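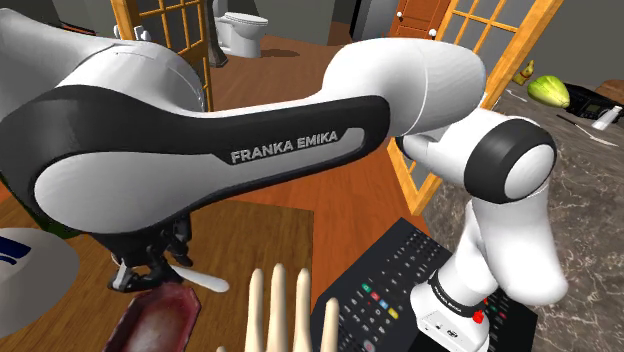
Black remote control lying diagonally, rendered scene. Headword: REMOTE CONTROL.

Fendasska household word list

README and data card, version 2

Summary

Fendasska is a list of informal English words for ordinary things in the home. It records what people call the remote control, the end slice of a loaf, the cupboard under the stairs, the cloth used for wiping up and so on, when they are talking to the people they live with. The list holds 3,506 entries. Each entry is one word or short phrase, given by one person, for one headword.

The words were gathered by postal form and web form in two areas, Pornonwood and Wakach. The same form was used in both. The list is meant for people who work on dialect, for dictionary makers, and for anyone building search or spelling tools that need to cope with words like "doofer" and "hoofer-doofer".

Contents of the download

entries.csv: the list itself, one entry per row
headwords.csv: the headwords with the prompt text shown on the form
areas.csv: area codes and what they cover
spelling.csv: spelling variants and the form we grouped them under
form.pdf: the printed form
changes.txt: changes from version 1

All text files are UTF-8 with Unix line endings. Fields are separated by commas and quoted only where they contain a comma. Some spreadsheet programs will turn the entry "may-be" and a few others into dates or formulas on opening. Import the columns as text.

Columns in entries.csv

id: whole number, unique, not reused between versions
headword: the plain name of the thing, in capitals
answer: what the person wrote, exactly as written
grouped: the form used for sorting and searching, from spelling.csv
area: P for Pornonwood, W for Wakach
age_band: under 25, 25 to 44, 45 to 64, 65 and over, or blank
source: post or web
learned_from: parent, grandparent, partner, school, work, own invention, or blank
note: free text from the form, lightly edited

An empty answer means the person left the line blank. A single hyphen means they wrote that they had no special word. Please keep these apart. Version 1 treated both as missing and the results for LETTER BOX and DRAUGHT EXCLUDER were wrong as a consequence.

How the words were collected

We sent out 3,000 printed forms in February, split evenly between the two areas, and opened the web form in the same month. The printed form was one folded sheet. People could fill in as many lines as they liked and send it back in the envelope supplied. Adults only were asked to reply.

Each line gave a short prompt and a space. The prompts describe the thing by its use and avoid naming it where possible. For REMOTE CONTROL the prompt was "What you use to change the channel from your chair". For this headword the plain name crept into the note field of many replies, usually in the form "we just say remote", and those were moved to the answer field by hand.

Preparation

Postal forms were typed in with Mowat, our data entry program, by two people working separately. Where the two versions differed, the form was looked at again. Handwriting that neither reader could make out is marked [illegible] in the answer column.

Grouping was done by ear. "Doofer", "doofah" and "doofa" are grouped under "doofer". "Doobry" and "doobrey" are grouped together but kept apart from "doofer", as several people gave both and said they used them for different objects. "Zapper" and "zapper thing" are separate. If you disagree with a grouping, the answer column has the original and you can make your own.

Names of brands used as ordinary words were kept. Names of people and pets were replaced with [name], which affects a small number of family words such as "[name]'s stick".

Known problems

Replies from Wakach are mostly by post and replies from Pornonwood are mostly from the web form. Any difference between the areas may be a difference between the two kinds of form. Filter on source before comparing them.

The 65 and over band is larger than it should be in the postal replies. No weights are supplied.

The prompt for SOFA mentions "the main seat in the living room". Some people took this to mean an armchair. The note field shows this in some cases but not all.

The headword REMOTE CONTROL covers televisions only. Words for the key fob of a car or the handset of a heater were given by several people in the notes and have not been made into entries.

The learned_from column depends on memory. Two people in the same house sometimes gave different answers for the same word, and both were kept.

There are 6 duplicate rows from people who sent both a postal and a web reply. They are listed at the end of changes.txt and have been left in so that the ids stay the same.

Uses we would advise against

The list should not be used to guess where a particular person comes from. It also says nothing about how often a word is spoken. An entry shows that someone wrote the word down when asked.

Some words are rude. They are in the file without a flag, and the list should be read through before it is used with children.

Privacy

Addresses were used only to send the forms and were deleted once posting was finished. There is no key linking an entry to a person, and the rows from one form are not kept together. This means it is not possible to remove one person's replies on request, and the form said so.

Licence

The list may be copied, changed and shared, including for paid work, if Fendasska is named as the source. The printed form may be reused without credit.

Corrections

Send the id, the column and the suggested change. Corrections to the answer column are made only against the original form. Suggestions for new headwords are kept for the next round; EGG TIMER, BIN BAG and BACK OF THE DRAWER are already on the list.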